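Zirard Forums > Hand-held grippers > Faults and repairs
Thread: left finger stays shut after you let go of the trigger

benchmold
Posted 9:14 am
Second unit in September to do this. You squeeze, the fingers close on the sock or whatever, you let go, and the left finger thinks it over. Sometimes it opens a moment later. Sometimes it hangs on until I poke it. Meanwhile the log says both fingers are open, so as far as the recording is concerned I'm folding laundry by telepathy.

Firmware is current. Spring looks fine to me, but I'm no judge of springs. Anyone?

tallow_and_co
Posted 9:31 am
Lint. It's always lint. Take the finger off, look in the slot of the slide plate, and be ashamed of yourself.

benchmold
Posted 9:50 am
I cleaned it. I was ashamed. It still sticks.

Prorirari_Pete
Posted 10:22 am
How tight are your finger screws? The Prorirari replacement fingers are a hair thicker at the base than the originals, and if you crank them down they pinch the slide. Back them off a quarter turn and try again. I went through 18 of these for the Flallthorpe group and the ones that stuck had all been "serviced" by the same enthusiastic person with the same enthusiastic screwdriver. It was me.

tallow_and_co
Posted 10:40 am
Terrible advice. Back off the screws and the finger walks. Then you get one dropping off in somebody's duvet and you spend the afternoon patting down the bedding. Leave them tight and sand the base.

Prorirari_Pete
Posted 10:47 am
Sanding the base voids the warranty.

tallow_and_co
Posted 10:49 am
What warranty

ejnoh
Posted 12:05 pm
Can we talk about the log for a minute? A sticky finger is a nuisance. A log that says "open" when the finger is shut is a real problem, and I'd like the thread title to say so.

The width value comes from the trigger side, so it reports what your hand did. The finger is free to do as it pleases. I went back over 82 takes of clothes sorting and found 2 where the video plainly shows the finger closed on the fabric and the number says wide open. Both had passed the automatic check, which compares the number with itself and is always delighted by the result.

If you train an arm on that, it learns that letting go of a shirt is done by holding the shirt. I would prefer not to be standing next to it when it applies this to something heavier.

— Eun-ji Noh

benchmold
Posted 12:31 pm
Okay, that's worse than what I came in with. Thanks, I think.

Quarter turn on the screws helped, by the way. It sticks less. Sorry, tallow.

tallow_and_co
Posted 12:33 pm
See you in the duvet.

subramaniam_spares
Posted 1:18 pm
We sell the Subramaniam shim kit for this, it goes between finger and plate so you can keep the screws tight. I'm biased, obviously. Ejnoh is right about the log though, and no shim fixes that.

Prorirari_Pete
Posted 1:26 pm
I still think 2 in 82 is something you can live with. Toss the bad takes and carry on.

ejnoh
Posted 2:02 pm
You can toss the ones you find. I found those by watching all of it, with lunch. My routine now is to open and close both grippers in view before every take, then again at the end, and if either finger drags, the take goes in a separate folder until someone has watched it through. Slow and dull, and it works on jeans, which is where mine stuck both times. Thick seams, I suspect, but I haven't proved it. 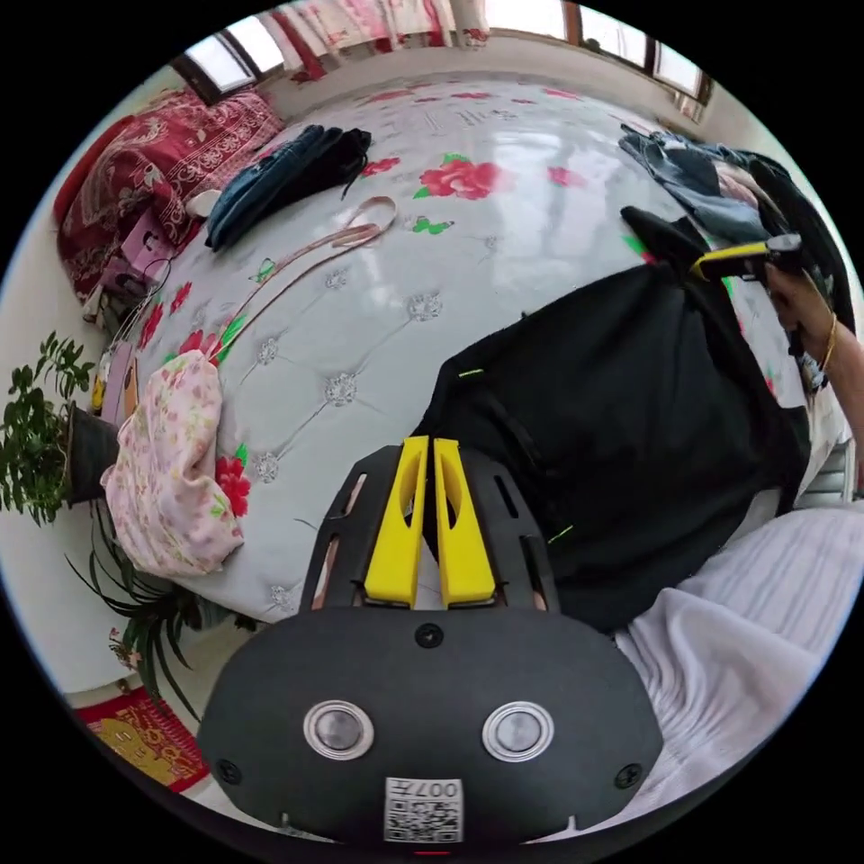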